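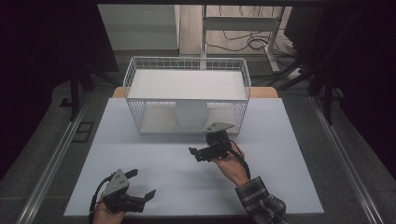 *Wire basket with the flat panel on top, two hand-held grippers, our bench.*

## Hand-held grippers first, or put the whole budget into an arm?

We're a small packing shop and I have to hand in next year's equipment plan in October. Irkia quoted us for an arm with a two-finger gripper. Their sales guy says to record our own handling tasks with a pair of hand-held grippers first and buy the arm later. To me that sounds like paying twice. The job is wire baskets with a flat panel over the top and a part inside. Is the recording stage worth a line in the budget, or is it a way to get us signed up early?

– Imke Janssen

---

**Answer 1** (accepted)

I'd budget for it, but small, and I wouldn't let Irkia decide what counts as a good result.

We did this at Olside with two baskets and one bench. What we got out of the first Wednesday was mostly bad news, and it was cheap bad news. Thin wire is awkward for two fingers. A flat smooth panel is worse if it sits flush, and you may find you want suction for that step, so the gripper in your quote could be the wrong one. Better to learn that before the purchase order.

Things I'd ask for in writing:

- who owns the recordings, and whether you can take them to another vendor
- what 100 recordings cost, and what the next 100 cost
- whether the fingers on the hand-helds are the same as the ones on the arm
- a rental price. We paid for 3 weeks and sent everything back

Also price the boring stuff. Our quote left out the bench, the rails, cable runs and power. Ours had cords all over the floor by lunchtime and we ended up buying floor channel that wasn't in anyone's plan.

I have yet to see a vendor's cycle time survive contact with a real part. Put 30 percent on top and call it contingency.

– Jörg Kramer

---

**Answer 2**

just buy the arm. recording is a fad. we have a Hagedorn and it works fine on cartons

> *Comment:* Cartons aren't wire baskets. – J.K.

---

**Answer 3**

Depends on your volume, which you don't give. We move 317 baskets on a busy day and I still couldn't make the numbers work against one person and a better table height. Vovum gave us a payback sheet that assumed two shifts. We run one. Check that line on yours before you argue over grippers.

> *Comment:* Checked. Ours says two shifts as well. Asking them to redo it. – Imke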